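About Clomo

Home | About | Open Days | Courses | Find Us

Clomo is a small training school for people who want to work with robots and didn't take the usual road to get there. We teach evenings and Saturdays out of the old Chiriac building, up the stairs and past the bike racks. Most of our students already have a trade or a job. We've had bakers, a dental nurse, two brothers from a tyre shop and a retired bus driver who still drops in to argue about joint limits.

Octavian Buzatu started the school after years of fixing packing lines. He kept meeting people on the floor who could hear a fault before the panel showed it, and who'd been told that programming was for somebody else. The first course had 8 students and one whiteboard. We now run two streams, one for real arms and one for simulation, and we're very fond of both.

Our open days

If you want to know what we're like, come to an open day. It's our favourite thing on the calendar and we'd hold one every month if the neighbours could stand the parking. There are no speeches. You walk in, somebody hands you a cup of tea, and you pick a bench or a screen and start asking questions. Kids are welcome (they ask the best ones, and they aren't shy about telling you when the answer was boring).

The open day on Saturday, February 5, 2022 was the biggest we'd had up to then, with 94 people through the door, and it was the first time the simulation stream had the large room to itself. We put the table-wiping task up on the wall screen and let visitors change the settings for themselves. How hard should the hand press? How fast should the arm go across? Wiping a table sounds like nothing at all, and then you try to write it down for a machine and half an hour has gone!

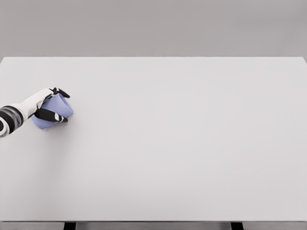
SIMULATION STREAM

Students in this stream spend their first weeks with a bare table, an arm and a light blue cloth held in a white and black hand. It's a plain setup and we like it that way. With nothing else on the tabletop, you can watch the fingers and the fold of the cloth, and get a feel for how close the hand is to the surface. Cloth is a brute of a thing to simulate, and we spend a whole evening just on creases.

At the open day we ran the task over and over, with a different visitor choosing the path each time. Some went for long straight passes. A girl in gumboots wanted spirals and got them. One fellow, a house painter, stood there explaining to everyone how you overlap your strokes so you don't leave a line, and we've used his explanation in class ever since.

The course runs for 21 weeks, one evening a week plus some Saturdays. You don't need your own computer. You do need to be comfortable with a mouse and willing to be wrong in front of other people, which gets easier quite quickly.

WORKSHOP STREAM

The workshop stream is hands on from the first night. You'll learn to set up a cell, guard it properly, teach points, change a gripper and read a wiring drawing. Groups are kept small so that everybody gets a decent go. Partway through the course we take the minibus out to the Gimitz works at Sirnberg, where the crew lets us stand at the rail and watch a full shift change. Bring ear protection and a proper lunch, the canteen is closed on Saturdays.

Plenty of students do one stream and come back for the other. If you can't pick, sit in on a class of each before you sign up. There's no charge for that.

Visiting us

The next open day is in April, from mid-morning until we run out of biscuits. The ramp entrance is on the laneway side and the lift goes to our floor. School and community groups can ask for a demonstration at another time, and we'll do our best to fit you in. Let us know beforehand what your group would like to see, and whether anyone would rather have a quieter room.

Enrolments for both streams open the same week. Ring the office or ask any of us on the day.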